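Rolarard Household Textiles Program
Progress report to Parsa, second reporting period
Sat 29 June

1. Status of the bedroom work

The period covered laundry handling in the bedroom of the Ultis apartment. Work was limited to garments and bedding at the bed itself. Closet and drawer storage were not touched and remain scheduled for August.

Denim was the main garment type for the period. Jeans were handled at the bedside, with the bedding left in place.
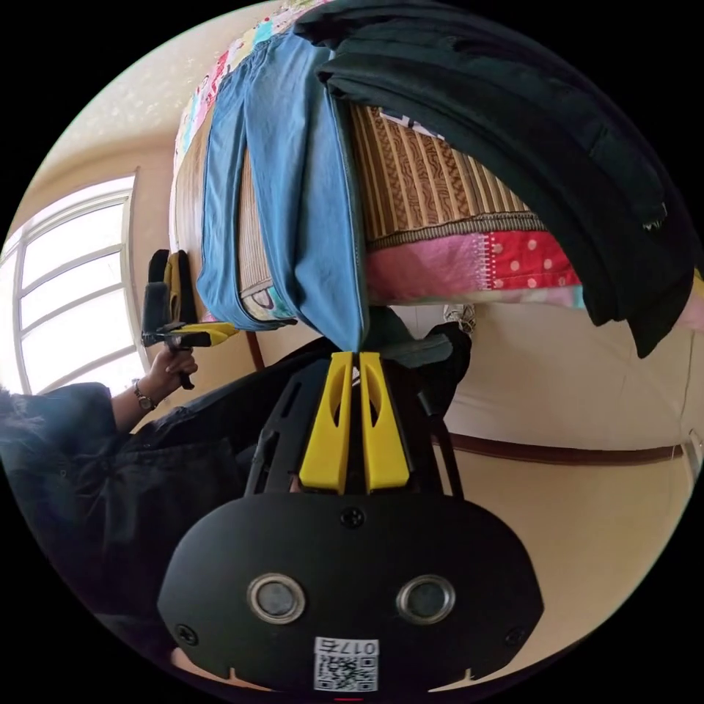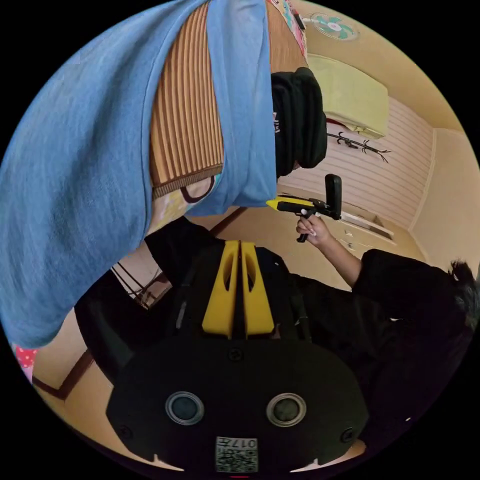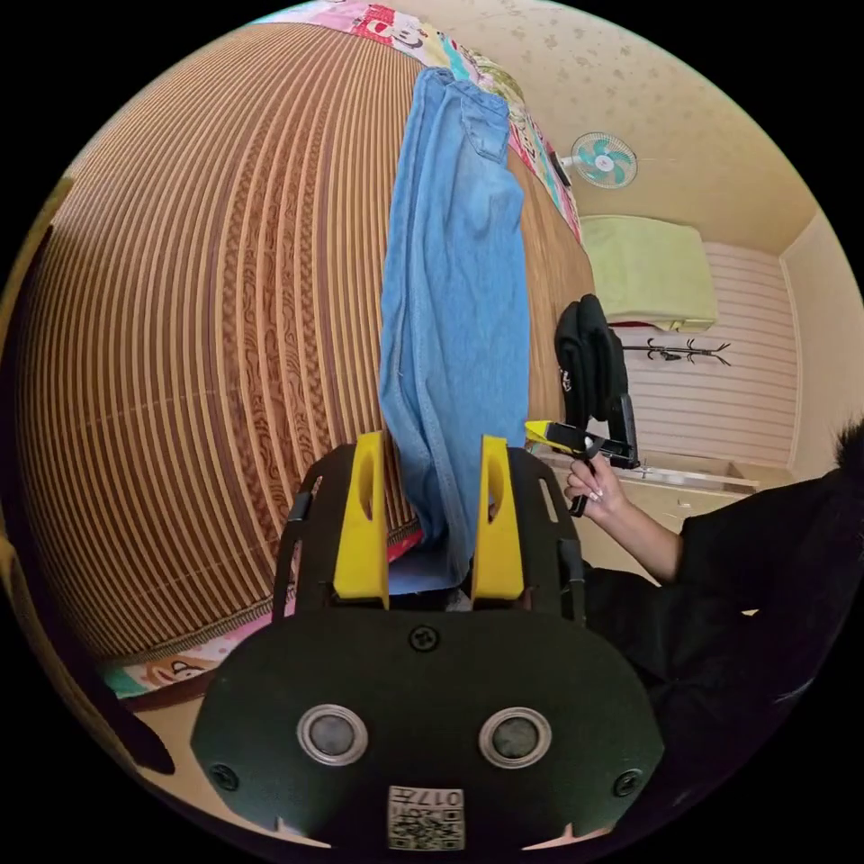 Bedroom, Ultis apartment. The last picture has the light blue jeans hanging in front of the striped sleeping mat.

2. Work completed

The garment log now stands at 2297 entries, of which 482 were added in this period. Each entry covers one garment from first lift to final placement. Entries interrupted by a dropped garment are kept and marked as such. Entries with no garment type recorded have been returned for correction and are not included in the total.

Jeans are logged in three stages: lift, hang and fold. The fold stage has been rewritten. The previous sheet allowed either a lengthwise fold or a fold at the knee as the first step, and the two were entered under the same code. They now have separate codes. Older entries have been recoded where the notes made the first fold clear. The remainder carry a general fold code and will stay that way.

Bedding was logged separately. The woven mat keeps its shape and gives a firm surface for flattening a leg or a waistband. The cartoon-print blanket shifts when a garment is dragged across it, and a moved blanket is now entered as a change to the bed under the garment's own entry.

3. Problems and changes

Two problems affected the schedule.

The first concerns hems and waistbands. When jeans are held at one end, the free end turns under as it reaches the bed. The fold then starts from an uneven edge and has to be opened again. The work sheet now calls for the free end to be laid down first and the held end lowered after it. Repeat folds have dropped on the days the new order was used, but the number of days is too small to report a rate.

The second concerns the mat. Its edge lifts if weight is placed near the side of the bed. Folding has been moved toward the middle of the mat. This adds reach and slows the work slightly. A narrower mat was considered and rejected, as it would leave part of the blanket exposed along both sides.

The delivery of storage bins from Grorico was late and arrived after the last working session. No bedroom entries depended on it. The bins will be labeled and held for the closet work.

4. Budget

Spending is within the approved amount for the period. Laundry supplies were under the planned figure and apartment rental was on plan. The unspent supply money is requested as a carryover into the next period, to be used for replacement bedding. No change to the total award is requested.

5. Next period

Shirts and towels will be added at the bedside using the same three stages. The denim sheet will stay fixed so that entries before and after the change can be compared. Closet work will begin in August, provided the shelf heights have been agreed with Parsa before then. A draft shelf plan will be sent separately.

Decisions needed from Parsa: approval of the supply carryover, and confirmation that the general fold code is acceptable for older entries.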